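Keeping household bills steady when prices move

Wagner Rezende, Dristport

Inflation figures are an average, and your kitchen will not match them. Keep your own record for one quarter before you change anything.

Start with the receipts. Write down the total from each food shop in a notebook, with the date beside it. At the end of the month add them up. Ours came to 724 in May, up from a figure I had been guessing at for years and had guessed too low.

Pick 12 things you buy every week and note the unit price, per kilo or per litre, and ignore the price on the packet. Packets shrink. A jar of coffee at our nearest shop lost 17 grams over the winter and the price on the shelf stayed where it was.

When the central bank changes its rate, check the date your fixed deal on the mortgage ends and put it on the kitchen calendar. Savings accounts need the same check. Move the emergency money only if you can still get at it within a day or two.

Fuel tax changes usually reach the shops a few weeks late. Buy dry goods in that gap if you have the cupboard space, and leave fresh food alone.

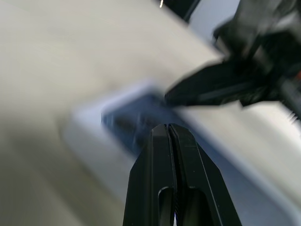
Import duties mostly hit tools, small appliances and spare parts, so repair what you can before replacing it. Ask for the price of the part on its own. Matt black parts with bevelled edges show wear along those edges first, so look there when buying second-hand. Keep the receipt with the notebook.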